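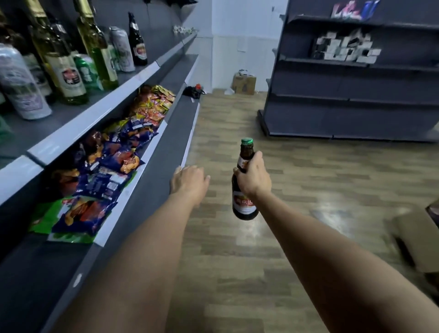
Figure 3.1. A brown bottle in the right hand, the left hand open near the lower shelf.

Courses > Learning from People > Chapter 3

Chapter 3
Two Hands and One Shelf

If you have ever stood in a small shop with a bottle in one hand and reached for a bag of chips with the other, you already know a good deal about the subject of this chapter, though you may never have had to put it into words. Most of us haven't! We learn where our hands go so early in life that by the time we are old enough to explain it, the explaining has become the hard part.

Chapter 2 dealt with one arm at a table. The table was a kind place to start (I still send my new students there for their first month), but it lets us skip over two questions that a store aisle brings up right away. What should the second hand be doing while the first one is busy? And how does a learned policy, meaning the rule that turns what the robot senses into its next movement, cope with shelves where tall glass bottles stand beside cans and soft snack bags lie heaped on top of one another?

The method we will follow is called learning from demonstration. A person performs the task, we record the views and the hand positions, and a policy is trained to produce similar movements when it meets a similar view. The version used here was worked out by Ebise Habte and Ferenc Szűcs during the Rekum project, and it has the great charm of being simple enough to build in a term. Their training set held 261 demonstrations, which sounds like a lot until you try to cover every way a bag can slump, and they set aside another 28 for testing before any training began. Please do the same with your own recordings. It is very tempting to peek.

The result that made people sit up was a modest one. Habte and Szűcs trained 2 policies on the same demonstrations, one treating each arm separately and one that always considered both arms together. On single bottles there was little to choose between them. When the task called for holding one item while reaching for another, the joint policy did clearly better, and most of its remaining mistakes were with bags. Aranka Medve later questioned whether the separate policies had been given enough training time, and we will go over her objection fairly carefully in Section 3.4, as I think she was partly right.

A word about vocabulary before we begin. By "idle hand" I mean a hand that is holding nothing at the moment, even if it is moving. Magdolna Vida prefers "free hand," and you will meet both in the readings.

3.1 What a demonstration contains

Let us start with a single recorded moment and ask what goes into it. There is the view from the head, of course, and there is the position of each arm. The pose of the fingers matters too, and we store it separately for each hand, so that a closed grip and an open reach can sit side by side in the same record.

We use cookies to remember your place in the book. Accept | Manage settings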